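Ticket 811: Arm closes gripper before object class is confirmed
Project: Siltuden kitchen simulation
Status: Open, waiting for review
Opened: 18 June 2020

Our cell rule 15 says that the arm must stop above a fragile item and wait for the class label before the fingers move. In the Darero build this wait is skipped. I repeated the run 31 times with the same start layout and the log never shows the wait state.
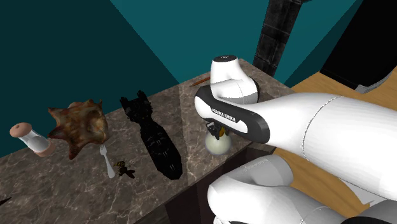

Countertop layout, fingers over the egg-shaped object.

I checked the rule file first. It is loaded, but the force limit is still the default of 100, and the "fragile" flag is empty. I copied the file from the Pugh branch and then the flag was filled. The wait is still missing.

Question to Ceker team: is rule 15 read before the planner starts, or after? Please do not close the ticket until this is answered.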